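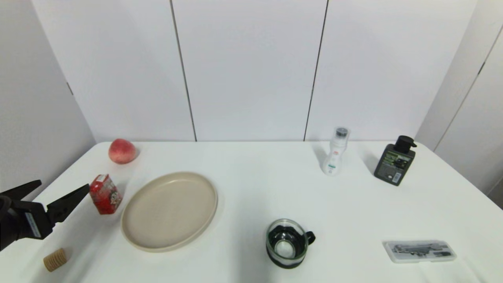

Tandale Shared Workshop > Members' Forum > Builds and Projects

Topic: Bench 2 arm, gripper fingers and the flat case problem

Posted by rcostache (bench coordinator)
20th July

Members are asked to note the present state of the arm project on Bench 2. The second pair of fingers has been fitted and the wrist camera has been connected. The arm will now be tried on ordinary household articles, as agreed at the last project meeting.

The difficulty before us concerns low, flat objects. A bottle offers a good height of wall for the fingers to close upon. A thin case lying on the table does not, and the tips must come down very close to the surface without touching it. I should be grateful for members' views on whether we alter the fingers or alter the approach path. Please keep replies to that question. Matters of bench booking belong in the other topic.

Ruxandra Costache

Posted by nedelcu_west

Thank you for the notice. My preference is to alter the fingers. The present pair tapers to a narrow tip, and this leaves very little contact area once the tip has to sit above the table. A short foot at the end of each finger, turned inward, would pass under the rounded edge of a case and lift it slightly before the grip is closed.

I am willing to draw this up and submit it for approval before anything is made.

Posted by Postadus

I must disagree with the previous member. A foot of that kind would be of use for one class of object and a hindrance for every other. It would catch on the rim of a plate and would make a poor contact with anything round. The project was approved on the understanding that a single pair of fingers would serve for all the articles on the table.

The approach path should be corrected first. In the control file, the lowest permitted height is still the figure set for the old fingers. Line 169 refers. I would ask that this be measured again with the new pair before any drawing is begun.

Posted by rcostache (bench coordinator)

The point about line 169 is accepted. The value was carried over and has not been reviewed. I attach a view from the wrist for those who have not attended the bench. 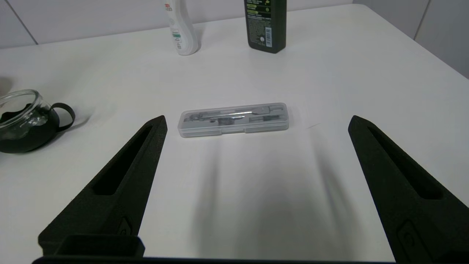

Wrist camera view, fingers open, compass set on the table between them.

Members will see that the opening is more than sufficient for the length of the case. Width is therefore not in dispute. The question is the height of the tips at the moment of closing, and also whether the case should be taken along its length or across it.

Posted by quillon43

Across it, in my opinion. If the fingers close on the two ends, any small error in the angle of the wrist will cause the case to turn as pressure is applied. Closing on the long sides allows the case to settle square between the fingers. This would require the wrist to be rotated by a quarter turn, and the software already permits it.

I would also raise the matter of the lid. I do not know what catch is on that set, but cases of this sort can spring open when pressed at the ends.

Posted by nedelcu_west

I support the quarter turn. I do not withdraw the suggestion of a foot, but I am content for it to wait until the height has been measured.

May I ask whether the glass mug is to stay among the test articles? My understanding was that breakable items were to be left until the force limit had been signed off.

Posted by rcostache (bench coordinator)

The mug may remain on the table as an object to be avoided. It is not to be gripped until the limit is signed off. The bench sheet will be amended to say so.

Posted by Prernar

As a newer member I should like to ask a question about the recessed slots in the fingers. Are these intended to save material, or to let the finger bend around an object?

Posted by Postadus

They were drawn to save material. Some bending may be expected from them, but it has never been measured and should not be relied upon in any setting. If the member wishes to carry out that measurement, I would be glad to see it done and would assist with the gauge.

Posted by Prernar

Thank you. I will book the bench and enter the readings in the project folder.

Posted by rcostache (bench coordinator)

The following is agreed for the present. Postadus will measure the tip height and correct line 169. The quarter turn will be tried next, at reduced speed. The proposal for a foot is held over and may be brought back by nedelcu_west in November if it is still wanted.

This topic will stay open for results only.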